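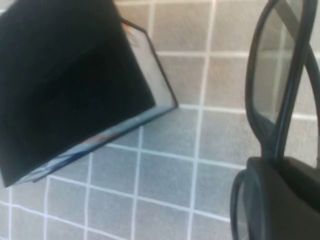
Reading corner clearout, November

Last updated: November, 11 pm

Quick page for everyone who asked how the corner at Shimada is going. Short version – slowly. We had almost 300 books and folders in there plus all the stuff people put down next to books and forget. Kumiko Koyama did the shelves, I did the rest. Captions are short, typing this between loads.

Glasses, thick dark frames
Left with the reading things. Clear lenses. If you have been squinting since the last meetup, come try them on. They go in the top drawer by the door until end of the month, then to the eyewear drop box.

Black cover, blue along the edge
Goes with the flat things pile, still to be looked at properly. Gray tiles under it, same old gray tiles, they need a scrub too.

The window shelf
Travel and maps. Kumiko wants these by region, I want them by size so they stop falling over. Region won.

Cookbooks
Kept most. The Vukside baking ones stay no matter what, people really do borrow them. One had a shopping list in it from who knows when, eggs and string.

Folders from Cundero
Old newsletters and meeting notes. Gyula Kovács is taking 279 pages of it home to scan, thank you Gyula. Originals come back after, please, in teh same order.

Comics
Hideaki Tsuji's old set. He says give away, then he sat down and read for 30 minutes. So maybe not giving away.

Puzzle books
Half filled in, pencil mostly. Fletcher Bright will erase anything that erases. Pen ones go in recycling.

The Trirkis box
Chargers, bookmarks, a bike light, pens. Pens tested, dead ones out. Nobody claimed the bike light yet so shout if its yours.

Duplicates
Anything we had 2 of, one goes on the swap table. Take what you like, no need to bring something back.

The low bookcase
Moved to the other wall – much better for the lamp. Back panel wobbles, needs two more screws and someone patient. Kids books going in here so the little ones can reach.

Still to do: poetry, the dictionaries, everything behind the armchair. Tatsuya Kikuchi has the van keys for the drop off, so get bags to him before lunch. Labels for the shelves are printed but not cut. Bring sissors if you have a decent pair, ours chew the paper.

More pictures when the poetry is done.

14 shares · 6 comments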